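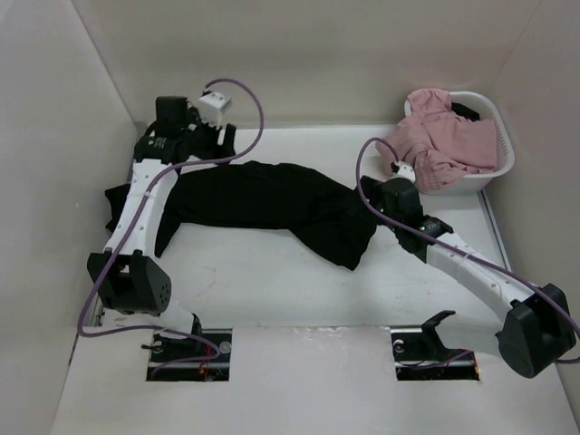 Crescencio Palacios thought I should leave the drip line alone until the weather broke, and said so twice over the phone. His view was that a bed that's been mulched properly can go four days without a drink, and that half the tomatoes lost on our side of Nerkavcombe are lost to people fiddling with them in the heat.

January 21, 2019

I fiddled with it anyway. Up at twenty past five to get the hose work done before the sun came over the shed. The drip line along the back bed had blocked again at the second joiner. Pulled it apart, blew through it, got a mouthful of grit. The filter I bought in May is useless, the mesh is too coarse for tank water. Put it back together and it ran all the way to the end, though slowly past the capsicums.

Tank is down to the fourth ring. Last January it was at the sixth by now, so we are worse off, but there were more of us in the house last summer and everyone was showering twice a day. I've stopped watering the lawn completely. The patch under the clothesline is still green from the washing machine hose. The rest is straw.

Picked before breakfast. Zucchini mostly, two of them too big to be any good. Beans are nearly finished. The tomatoes at the shed end are colouring up but the ones facing west have sunscald on the shoulders, pale and papery. I cut those out and put them in the bucket for the chooks. Should have had the shadecloth up a fortnight ago.

So that was the morning's job. I had the old roll from the carport, but it has gone brittle along one side and tore as soon as I put an eyelet in it. Drove in to Udham for a new piece. $116 for the shadecloth, a bag of clips and a length of wire, and I thought that was steep. The bloke at the counter said they'd nearly sold out of the 70 per cent. I took the 50, which is probably better for tomatoes. Filled up while I was there and got bread and milk. Saw that the bakery has closed for two weeks.

Home by eleven and it was already too hot to be up a ladder. Had a sandwich and lay on the floor in the hall with the fan on. Read some of the library book. It's due back and I am on page 20, so I'll have to renew it.

Went out again after four. Ran the wire from the shed to the corner post and back to the tap stand, then clipped the cloth along it. It sags in the middle. I need another star picket there but the ground is like concrete and I wasn't going to swing a hammer at it today. Might soak the spot overnight with a bucket with a hole in it.

Moved the potted lemon round to the south side of the house. It has dropped most of its small fruit. Leaves look all right. Gave it a full can of water and some seaweed mix.

The hens were panting under the ramp. Put a frozen bottle of water in with them and they stood near it. Three eggs.

Rang Mum at six. She's had the air conditioner on since yesterday and is worried about the bill. I told her to leave it on. She wants to know if I am coming down for the long weekend, and I said yes if I can get somebody to do the watering. Crescencio would do it but then I'd hear about it until Easter - he has his own ideas about how my beds should run.

Need to ring the water carter as well. He does 609 Shen Road next door on Thursdays in summer, or did, and if he's already bringing the truck out this way he might do mine cheaper. I'd only want half a load.

Seeds for autumn: I wrote a list and lost it, so again. Broccoli, the purple kind. Silverbeet. Leeks, which I always start too late. Brirnero carrots if the catalogue still has them, they were the only ones last year that didn't fork. No more kohlrabi.

Still 31 on the verandah at nine. No wind. All the windows are open and there are moths all over the kitchen light. Hose is off, I checked. Gate is shut. Picket tomorrow if the ground has softened, and clean that filter with something finer - a stocking might do it.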